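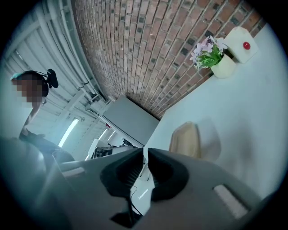
Gertraud Frei would never paint over brick. She has said so to every tenant who has asked her, and in Lellville quite a few have asked. Paint traps damp, she says, and you can't get it off again without taking the face of the brick with it.

Bare brick indoors has been popular for long enough that people have started to live with the results. It sheds dust, it soaks up light and it makes a plain table look better than it is. It also needs a white wall somewhere near it. A room with brick on all sides feels like a cellar by four in the afternoon, while one brick wall meeting smooth white plaster is easy to sit in all day.

The variety of colour matters more than the shade. A wall of red and brown with darker bricks scattered through it hides marks and small repairs. Reclaimed bricks do this without any help. If you buy new, ask for a mixed batch and have the bricklayer draw from 3 pallets at once, or the dark ones will end up in patches.

Ceilings are the harder decision. White ribbed sheeting with the pipes left showing is cheap and easy to get at when something leaks, but it throws sound back down. Nayeli Villca, who fits out workrooms for Zwahlen, spends as much time on noise as on colour. Her usual answer is soft seating, and she starts with the chairs. An upholstered back in tan or sand sits well against brick and does a little for the echo too.
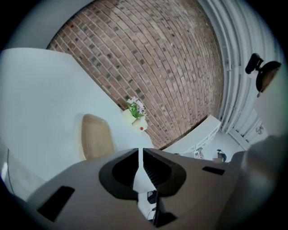 Brick, white ribbed panelling and a tan chair back behind a large white table.

Tables should be pale and bigger than you think. White shows every cup ring, but it sends light back up into the room, and brick takes a lot of it away. Villca allows 30 centimetres more depth than the catalogues suggest - people spread out.

As for upkeep, brush the wall down with a soft brush in April, when the heating goes off, and vacuum the joints. Loose mortar can be raked out to some 15 millimetres and filled with lime. Leave it 8 days before you push furniture back.

Comments

Nerketus
We sealed ours and regret it. It has a shine in the evenings that I can't stop looking at.

Flokby
What sort of brush? Mine left bristles in every joint.

Nerketus
Horsehair, from a decorating shop. Go gently round the edges.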